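Chapter 6
Limits and Checks for Simulated Gripper Trials

Raquel Frade and Weidong Dai

6.1 Scope

This chapter covers the rules a test group should set before it accepts results from a simulated arm. It applies to two-finger grippers working near walls, doors and cabinet fronts. Force limits for shared workspaces are treated in Chapter 9.

A trial rule has to state what counts as contact, who may change the scene, and when a run must be thrown out. The Sturkia house rules, used throughout this chapter, put all three on one page. Of the 700 runs logged under the June edition, 199 were rejected, most of them for scene files edited after sign-off. The remaining rejects had no record of the start pose.

6.2 Terms

Clearance: the shortest distance between any part of the gripper and any fixed surface.
Wrist view: an image rendered from a point near the gripper and moving with it.
Void run: a run that may not be scored, whatever its outcome.

6.3 Reviewing the wrist view

The reviewer shall check the wrist view against the logged pose. Shadows may be used as a coarse check on the position of the arm, but clearance shall be read from the log. Jagged shadow edges are a product of rendering and are not a fault. Where a finger hides the target surface, a second view is required.
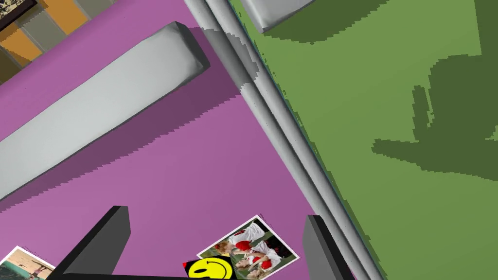
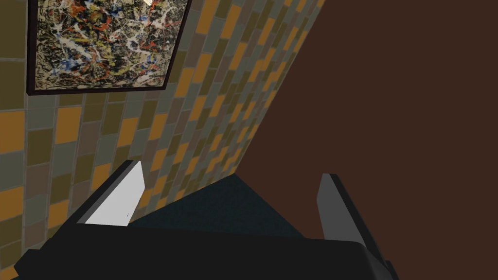 Figure 6.1. Wrist views from a simulated trial. First view: gripper fingers near a purple panel, with shadows on the panels. Second view: gripper fingers near a tiled wall and a dark brown surface.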